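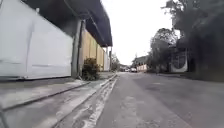

The test route: narrow street, wide sidewalk, trees all down the right.

Korkano Curbline 2 folding shopping cart, reviewed after a summer of groceries

I have owned four folding carts, and three of them died on the street I live on. It has a concrete sidewalk with opinions, a gutter channel beside it, and then asphalt. Any cart that wants to bring my potatoes home has to deal with all three, so I have stopped reading about "all-terrain wheels" and now just walk things up and down past the white paneled wall until something falls off.

The Curbline 2 came from Stulach, the hardware place, where it was stacked between the snow shovels and a display of novelty doormats. It replaced a Temitz, which was prettier and lost a wheel in its second month. I found the wheel. I never found the cap that held it on.

Assembly took me most of an evening. The instructions show eleven steps and there are twelve, the missing one being where you take the axle back out because the bag sleeve goes on first. The bag itself is excellent: stiff bottom, drawstring top, a side pocket deep enough to lose a list in.

Now the wheels. They're large and soft, and on uneven concrete they make a low grumble where the Temitz used to shriek. I can hear myself think on the way home, a mixed blessing. Getting down off the sidewalk and over the gutter is easy if you go backward – forward, the front feet catch and the cart bows deeply to whoever is coming the other way. I have bowed to most of the block.

My pedometer says the round trip to the Woldegiorgis market is 2594 steps, or 2723 if I cross over to walk by the trees. The cart has made that trip two or three times a week since June, usually with milk in the bottom and something foolish on top. The frame is straight and the stitching is fine. One handle grip has started to rotate, so that turning left now involves a brief negotiation.

It folds flat, as promised, then unfolds slowly on its own behind the closet door, as not promised. A bungee cord fixes this. I resent the bungee cord.

Would I buy it again? Yes, and I'd pay the extra for the bigger bag, having carried a watermelon home in my arms beside a full cart in August. Skip the clip-on cup holder. Mine is somewhere in the gutter.

Four stars. I'll update this if the grip comes off.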